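Print this page | E-mail this article

Wood grain (tabletops)

Wood grain is the pattern left by a tree's growing fibers, and on a tabletop it becomes a wonderful thing to look at! Every board carries its own lines, bands and specks, and pale woods show them off with special delicacy. Makers in Judcombe have long prized blond tops, and the Benham pattern book of June lists 308 named figures, from "rainstreak" to "slow river."

Grain may be straight, wavy or curly. How it looks depends on the cut, the finish and the light in the room. 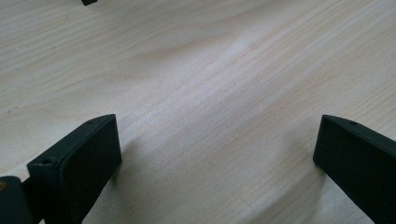
Finish matters as much as figure. A slightly glossy coat gives soft highlights and lets fine lines keep their character, as on this pale top, where thin darker streaks run side by side and a broad, peach-tinted band curves gently across them. Collector Ravinder Vachon calls such bands "the weather in the wood."

Contact us | Copyright Ellavar | Back to top

This site uses cookies. Accept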